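Prüfliste Textilannahme, Standort Wokorville
Stand: 29. November 2023

1. Ablage glatt und frei von Splittern: i. O.
2. Durchgang mindestens 70 cm: i. O.
3. Stapelhöhe höchstens 60 cm: Mangel, linker Stapel zu hoch. Sofort abgetragen.
4. Strickware auf Nadeln und lose Teile abgetastet: i. O. Bei gefalteten Stücken auch zwischen den Lagen prüfen. 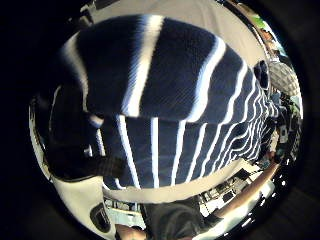 Prüfheft Dromik, Seite 20

Dunkelblauer Strick mit weißen Streifen, umgeschlagen. Die Streifen der beiden Lagen liegen nicht aufeinander. Kein Sicherheitsmangel, vor dem Einlagern neu falten.

5. Feuerlöscher zugänglich: i. O., Plombe vorhanden.
6. Beleuchtung am Annahmeplatz mindestens 200 Lux: nicht gemessen, Gerät liegt bei Alvarado. Wird im Mai nachgeholt.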